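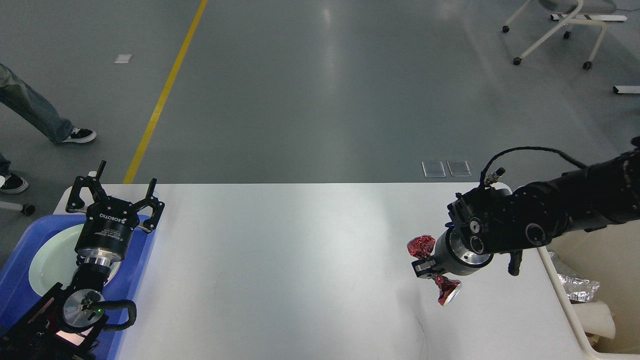

Two fingers or three for picking up soft rubbish?

Posted by Teodoro Robles, 2019-05-30

Hello all, long time reader, first time asking anything. I've got a pair of black arms facing each other over a white table and I'm trying to settle on grippers for a clearing-up job. It's the sort of mess you'd get after a party: sweet wrappers, foil trays, paper cups, scrunched-up paper. The rubbish goes in a bin at one end of the table, and the plate on its blue tray has to stay where it is.

My trouble is that half of it has no proper shape. A red sweet wrapper is lovely to grab if the fingers land on the twisted bit, and hopeless if they land flat on the shiny part. Foil is worse. If I close hard I squash it into something new and the next grasp is on an object the software has never met. If I close gently it slides off.

I've been driving it by hand through the Cantero controller so far, and I don't want to buy anything else until I've heard from people who've done this. Has anyone compared two-finger and three-finger grippers on light, crumply things? And does the camera need to move? Mine is up high looking down between the arms, and I do lose sight of the fingertips when the wrist comes over.

Anselmo Goicoechea

Oh, I spent most of May on nearly this exact thing, so you've caught me at the right moment!

Short version, go with two fingers for the flat stuff. Three is great on a cup standing up (it sort of hugs it) but on a wrapper the extra finger mostly gets in the way, and you end up turning the wrist all over the place to find an angle where it isn't pushing something else along the table. I ran the same mixed pile with both on our Drutdale bench, 50 pickups each, and I stopped enjoying the three-finger half quite early on.

What helped far more than the finger count was the order I picked things in. I used to start with whatever was nearest the bin, and that was a mistake, as the big pieces hide the little ones and then drag them about. Now I look for whatever has a bit of height to it.

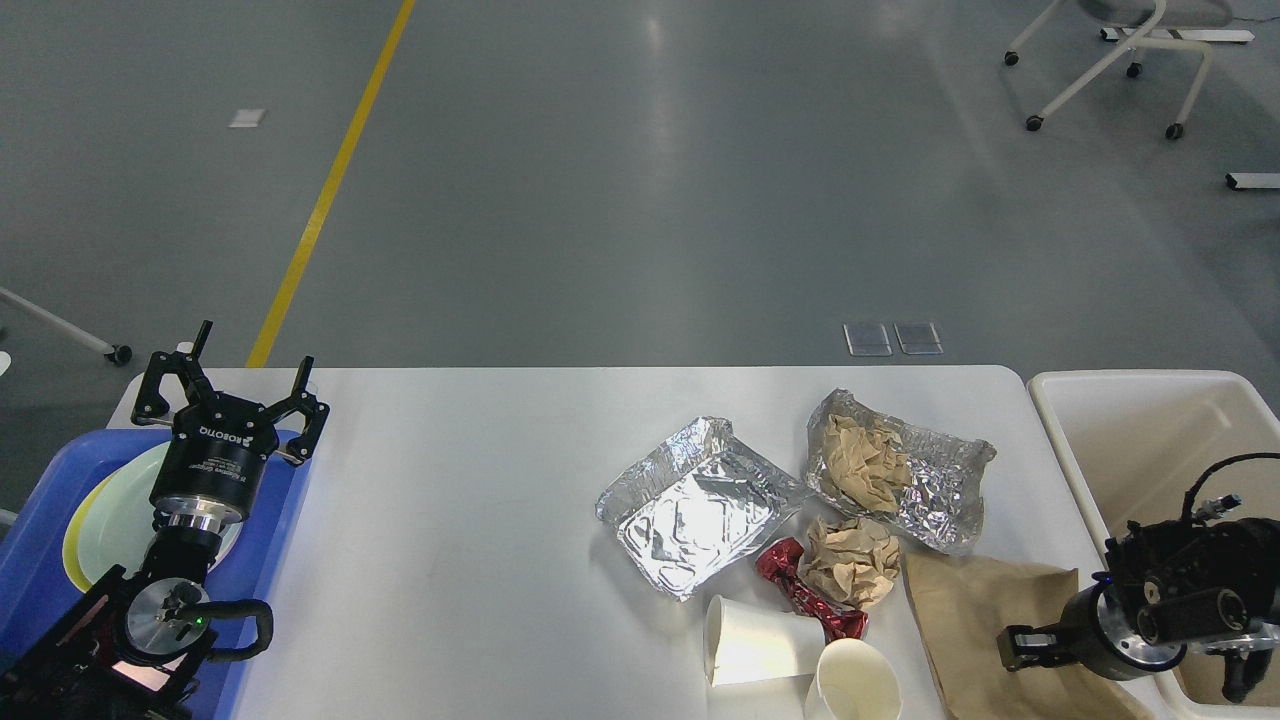

So a foil tray with its sides sticking up goes early, and I pinch it by the edge, never across the middle. Balls of paper are easy, do them whenever you like. Cups I leave until there's some room, and if one is on its side I go for the rim with one finger inside. A flattened paper bag is my least favourite thing in the world. I come in low at a slant and push until it buckles, then grab the buckle. Sometimes that takes a few goes.

On force, I dropped mine to 60 on the Vikura slider and left it there for everything except cups, which get less. Closing speed mattered too, slower was kinder to the foil.

For the camera, I'd keep the high one and add a little one on the wrist. I tried tilting the top one and all I got was glare off the table.

Totau_fan

just use suction

Teodoro Robles

Thanks Anselmo, that's really useful, especially the bit about height. I hadn't thought about picking order at all, I'd just been going left to right. I'll try pinching the trays by the edge tomorrow and bring the force down a bit at a time. Did you turn the wrist the full 90 for the wrappers, or leave it as it came?

Suction I did try on the foil, Totau_fan. It wouldn't seal on the creases, though I only had one size of cup to hand.

Anselmo Goicoechea

Depends how the wrapper's lying. I turn it so the fingers close across the twist, and if that means the full 90 then so be it. Watch your cable when you do, mine caught on the elbow and I had to back the whole arm out.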